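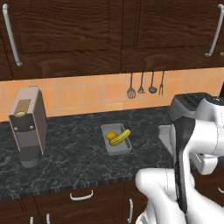
March, bench notes, stain room

Second round on the walnut dye for the Kornach sideboard. The client wants the doors to match an 1885 panel we have in the rack, and the aniline we mixed last time came out too red under the lamp. Mixed a fresh 505 ml batch with less of the mahogany powder and a little more black. The target is close to the deep chocolate brown on those upper cabinet doors, with the darker streaks running sideways in waves, only duller, because the old panel has lost most of its shine. Grain direction matters for us too. The Kornach doors are vertical grain and I don't want to fake a swirl that was never in the wood.

Test strips, all on offcuts from the same board:

Strip A. One coat, wiped after 5 minutes. Too light. Earlywood took almost nothing.
Strip B. Two coats, wiped, left overnight between. Good color, a bit flat.
Strip C. Two coats over a thin glue size. Blotching gone but the streaks went with it. No.
Strip D. Same as B, then Galine shellac, one brushed coat. Best so far. Brought the dark lines back up.

Held D beside the old panel at 4 p.m. by the north window. Still a touch warm. Under the shop lamp they look the same, so judge by the window only.

Begoñe Lorente looked at B and D and prefers B with wax. I think wax will grab at the edges of the raised field where we sanded through to 220. Made strip E for her anyway. It needs to sit before anyone touches it.

The Emetti brush is shedding. Picked four hairs out of D. Use the pad for the shellac from now on, and put the brush with the glue things.

Water left in the grain after raising it was the trouble with the first door. Dampen, wait until the next morning, knock back with worn 320, then dye. I had been giving it an hour by the heater.

Still to do: write to Ivanyshyn about the hinges, 20 screws short in the last box. Label the dye jar. Cut one more offcut with end grain showing, as the tops of the doors will be seen from the stairs.

Search notebook Enter keyword Go

Contact the workshop | Copyright, all rights reserved | Back to top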